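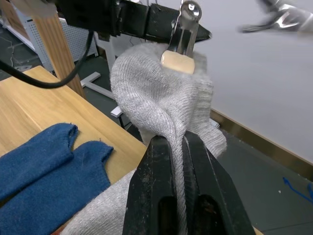
*A light gray sock in fine ribbed knit.*

**To:** Jellport Textile Collection list
**From:** Collection Office, Jellport
**Date:** 2025-05-15
**Re: Single socks and worn knits in the household bins**

Dear list members,

The office has received several replies to the message from the Sterau depot, which is quoted in part below. The answers here apply to all household bins in Jellport, Sterau and Otness. The Eide bins are emptied under a separate contract and keep their present labels.

> We are asking for a ruling on single socks. The bin label says "pairs only," but the leaflet sent out in February says "all clean knitwear." Residents at the Sterau depot have quoted both to our desk staff. We would also like to know whether a sock with a worn heel should go in the wearable bag or the fiber bag, and whether the 20-pound limit still applies to bags left at the counter.

**Single socks.** The leaflet is correct. The words "pairs only" come from an older label, printed when all collected clothing went to the resale room. Single socks are accepted if they are clean and dry, and they go in the fiber bag. Desk staff should not try to match them. Pairs in good condition should be tied or folded together before they are put in the wearable bag, as loose pairs are treated as singles once they reach the sorting table.

**Worn heels and toes.** Any sock with a hole, or with a heel thin enough to see through, goes in the fiber bag. Light pilling does not count as wear. Where staff are unsure, the fiber bag is the right choice.

**Wool and mixed fibers.** There is no need to read fiber labels at the counter. Sorting by fiber is done at Otness, and many socks carry no label at all. Items with rubber soles or sewn-on grips should be refused for the time being – the Otness line cannot take them.

**Bag weight.** The 20-pound limit remains in force for counter bags and for curbside bags alike. A heavier bag may be split by the resident at the counter. Staff are asked not to lift it first.

**Labels.** New bin labels have been ordered. The order is for 455 labels, enough for every bin on the three routes with a small reserve. Depots may cover the old wording with plain tape until theirs arrive. Please do not write on the bins themselves, as marker has proved very hard to remove from the painted lids.

One further matter was raised off the list. The figure of 3,733 pounds given for the winter quarter covers knitwear only. Coats, bedding and shoes are reported separately, and the two tables should not be added together until the Eide returns are in.

Depots that need more than 100 fiber bags for the coming quarter should send their request to this office in writing, with the depot name in the subject line.

Collection Office
Jellport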